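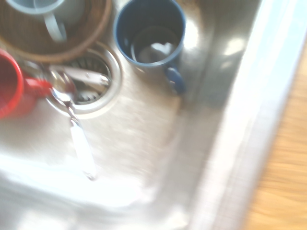 The spreadsheet is done! Well, the first version of it, and I'm so pleased with how it came out that I'm writing it up on a Sunday when I should be grocery shopping.

Next year we get to plan the kitchen bench properly, from an empty sheet, and I have been waiting for this since I joined Zusa. The work is dishwashing with two arms. The arms are the big line, and everybody stares at that one. I've had much more fun with the little lines under it.

Take fingertips. I went back through our orders and we bought 11 sets last year, all in a panic, all with rush shipping. So now there's a proper row for 14 sets, ordered in two batches (one in October, one in spring), and the rush shipping row is zero. I love that zero.

Then dishes. Mugs, bowls, spoons, knives, sponges, towels. My rule is that we buy them from ordinary stores, in different colors and shapes, and we keep buying them. A mug lying on its side in a bowl is a different job from a mug standing up, and a spoon across the drain is a different job again, so I want plenty of variety and I want spares in a box.

Cameras got their own tab. I priced the wrist ones from Drasach and the fixed ones from Wallance, plus mounts, plus the cables everyone forgets. The whole tab came to $1,202, and that includes 2 spare wrist cameras, which made me grin. A spare on the shelf means an afternoon saved.

The one I keep going back and forth on is the service plan. Lüthi quoted us for a yearly visit per arm, and it's a fair quote, but it would eat the money I'd set aside for a second sink. And I really want the second sink! 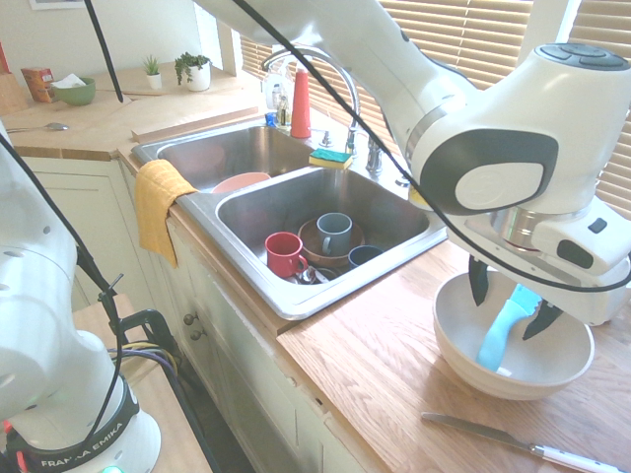 Vivek Sachdeva wrote back within the hour that I should take the service plan for the first year only and put the sink in the year after, and that I'd left out sales tax on the camera tab.

He's right about the tax. I've added a row. The sink is still in there, in yellow, while I ask Lüthi what a single visit covering both arms would cost.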